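Folding fleece and soft trousers on the bed

Filed under: Laundry, Bedrooms
Home tips from the Plirnero household pages

A made bed is the best folding table in most homes. It is wide, it is at a decent height if you have a sore back, and a full load can be sorted on it without anything landing on the floor. Pull the doona straight before you start. Folding on top of lumps puts lumps in the clothes.

Bring the basket in and tip out half of it at most. Fleece takes up a lot of room and you need a clear patch at least as wide as a pair of trousers is long. Work from the side of the bed nearest the wardrobe if you can.

Check pockets and cuffs before folding. Thick seams hold damp well after the rest of the garment feels dry, and a damp cuff will make a closed drawer smell musty. If in doubt, put the piece back on the airer overnight.

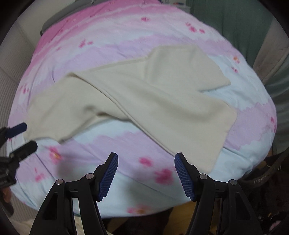
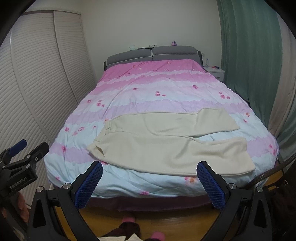
TOPS AND TROUSERS

Cream and off-white pieces show every bit of lint, so go over them with a lint brush while they are on the bed. Brush in one direction only.

For a fleece top, find the shoulders first and lay it face down. Pull both sleeves out straight to the sides, then smooth the body from the neck to the hem with the flat of your hand. Fold one side in to the middle and bring the sleeve back down along the fold. Do the same on the other side. Fold the bottom third up, then fold again to the collar. A bulky one can stop at a single fold – forcing a third only makes it spring open.

Trousers are easier. Lay them flat with the waistband to one side and straighten the legs. Put one leg over the other, matching the inside seams, and tuck the crotch point in so you have a long rectangle. Fold in half, then into thirds. Elastic waists tend to bunch, so give them a gentle tug each way before the last fold.

PUTTING IT AWAY

Stand fleece on its edge in a drawer, fold side up. In a wardrobe, keep the stack to 3 pieces or it will lean. Louvred doors let some air through, which suits heavier winter clothes, but dust gets in too. Wipe the slats with a barely damp cloth every couple of months and leave the doors open until they dry.

Don't hang heavy fleece on thin wire hangers. The shoulders stretch into points and washing won't always bring them back. Use a wide hanger or leave it folded.

Anything you plan to wear again before washing should go on a hook or over a chair, away from the clean stack.

See also: Storing winter doonas; Getting pilling off fleece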